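Two seasons of leaf picking, and the pears finally have their numbers

I have spent more of this summer up a stepladder than I care to admit, so forgive me if this update comes out a bit breathless. The leaf and soil work in the pear orchard at Trostcombe is done! The last bags went into the drying oven on Thursday's list of jobs (our lists are named after the first job on them, and the first job was thirst, don't ask), and I can at last tell you what we found.

A quick reminder of what it was all for. The orchard at Trostcombe sits on a slope, with heavy clay at the bottom and thin, stony stuff at the top, and the trees at the top have been sulking for years. They flower beautifully, they set a decent crop and then half of it drops or stays the size of a walnut. The family who run the place had been putting down the same potash dressing across the whole slope every spring, top and bottom alike, and they wanted to know if they were wasting it.

So we asked the trees. We used two varieties, Ema and Shawky, both on the same rootstock and both planted in the same winter. We marked out 40 plots running up and down the hill, half of them Ema and half Shawky, and gave them either the usual dressing, a split dressing (part in spring, part after the fruit had set) or nothing at all. Then we took leaves from the middle of the new shoots, always at shoulder height and always from both sides of the row, and did it all again the next year. By the end we had 659 leaf samples, and I think I can remember every one of them personally.

The soil results came first and they were a bit of a let-down. Potassium was a little lower at the top of the slope, as you'd expect with less clay to hang on to it, but the gap was small, and on paper every single plot had enough. If we had stopped there we would have told the growers to carry on as they were and gone home for tea.

The leaves told a different story. Up at the top, potassium in the leaves was fine until fruit set and then fell away quickly through June, just when the pears were starting to swell. At the bottom it barely moved. Magnesium did the opposite — it crept up in the top plots as potassium dropped, which is the sort of see-saw you get when one is short and the roots take up the other instead. Looking at each nutrient on its own you could easily have missed it. Looking at them together, as a balance, it jumped off the page.

And the split dressing worked, at least up there. Top-of-slope Ema trees that had their second helping after fruit set held on to more of their crop in both years, and the pears were a proper size. Shawky was fussier. It did better with the split dressing in the first year and then hardly noticed it in the second, and I would love to be able to tell you why. My own hunch is water. The second year was dry early on and Shawky roots seem to stay closer to the surface, so the feed may have just sat there on the crust waiting for rain. But that is a hunch, and we'd need to dig some roots up to say more (the growers have been very polite about this suggestion and have not yet said yes).

At the bottom of the slope the dressing made no difference that we could find. Split, all at once, none at all, the trees down there shrugged and carried on. Two years isn't long for a pear tree and I would not want anybody to stop feeding heavy ground for good on the strength of it, but missing a year or two on that clay looks pretty safe to me, and it would save a fair bit of money.

Hicham Samir did all the number crunching, and he has been very patient with me. I wanted a nice simple threshold, something a grower could pin up in the shed: below this figure, feed, above it, don't. He kept steering me back to the ratios. We've met in the middle, and what we are drafting now is a one-page chart where you put in your potassium, magnesium and calcium figures from the leaf report and read off whether the three are in step. There is a separate line for each variety, as they really don't behave alike. It still needs trying out on somebody else's trees before I would trust it.

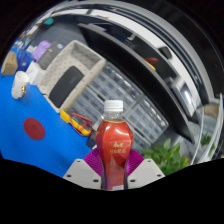

Fruit and Soils Group, Gunton Field Station

What comes next, then. We have the promise of a second site, on flat, sandy ground, which could hardly be more different, and the plan is to run the same treatments there with fewer plots and more frequent picking. Once a fortnight was too slow to catch that June drop properly. I'd like weekly leaves from petal fall until the fruit is well on its way, and then we can ease off. I would also like a taller ladder.

We are changing how we handle the leaves too. In the first year we washed them back at the station, and a few batches sat in the cool box longer than I was happy with. In the second we rinsed them at the edge of the orchard and got them bagged before lunch, and the repeat readings agreed with one another much better. It's dull, I know, but if you are sending leaves off for testing from your own trees it's worth copying. Use paper bags, not plastic ones, write on the bag before you fill it, and don't pick the day after spraying.

A few people have asked if any of this carries over to apples. I don't know! Apples are greedy for potassium as well, and growers on thin soils do grumble about small fruit, so it would not surprise me. Our figures are for pears though, on one farm, and I'd rather not guess at numbers for a crop we haven't sampled. Same goes for the gardeners who have written in about a single tree on the lawn. A good mulch and a bucket of water in a dry spell will probably do more for it than anything out of a packet.

The full write-up should be finished over the winter, with all the plot figures at the back for anyone who wants to argue with us — and I hope some of you will. If you grow pears on a slope and have old leaf reports in a drawer, I would be really glad to see them, even the scruffy ones, as long as they say which variety and what month the leaves were picked. Hand them in at the front desk at Gunton or bring them along to the autumn open afternoon, where I'll have the draft chart out on the table and a pencil for your corrections.

Posted August 19, 2018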